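FOR IMMEDIATE RELEASE

Tue 26 March

Clundlow Broadband to switch on village network in April, Cillach first in line

CLUNDLOW — Fiber internet is coming to Cillach and the farms along Pearce Road. Finally. Clundlow Broadband, the member-owned co-op, said today that the first homes go live in April, with the rest of the route to follow before the end of summer.

The build covers 1,755 homes and small businesses. Most of them now get by on old copper phone lines or satellite. A few have nothing at all.

"People have been waiting a long time and they've told us so, loudly," said Denise Fothergill, general manager of Clundlow Broadband. "School work in the library parking lot. Card readers that quit at lunch. We heard all of it. April is a real date and we're sticking to it."

What's getting built

— 62 miles of fiber, part on poles, part buried
— A main equipment hut behind the old Cillach feed store
— A smaller cabinet at the Pearce Road turnoff, for the farms
— Backup power at both sites

Crews from Bikano, the contractor on the line work, finished the buried section last week. Pole work is still going on east of the creek. Expect short lane closures on Pearce Road, mornings mostly. Flaggers will be out. Please slow down.

Prices and sign up

One plan to start. 100 megabits, up and down, same price for everyone on the route. No data cap and no contract. Standard hookup is free for any household that signs up before its own street goes live. After that there is a fee, to be posted on the co-op's site with the rest of the rates.

Homes set back a long way from the road may need a site visit first. Call the office and ask for one, dont wait for the letter. Renters can sign up but the owner has to OK the drop line in writing.

Existing phone customers keep their numbers. Nothing changes on the phone side untill you ask for it.

Street by street

Cillach Main Street and the blocks around the school go first. Then Mill Lane and the church end. Pearce Road after that, working outward from the turnoff. Members will get a postcard two weeks ahead of their date, then a call to set a time. Someone over 18 has to be home for the indoor part.

"The indoor part is quick if we know where you want the box," said Štefánia Tóth, who runs installations for the co-op. "Pick a spot near an outlet. Move the couch before we get there. That's really it."

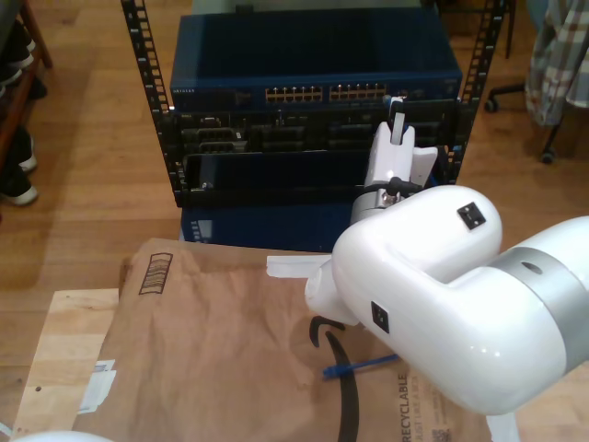

An open black equipment rack on a light wood floor.

Open house

Members and neighbors can meet the install team at the Cillach school gym, first Saturday in April, 10 to 2. Bring a recent bill if you want help comparing. Coffee, and sign-up forms in large print.

About Clundlow Broadband

Clundlow Broadband is a member-owned internet and phone co-op serving Clundlow, Cillach and nearby farms. It has 109 employees, full and part time. Members elect the board each fall.

Media contact: Denise Fothergill, Clundlow Broadband main office, weekdays 9 to 4. Interviews and site visits by request.

###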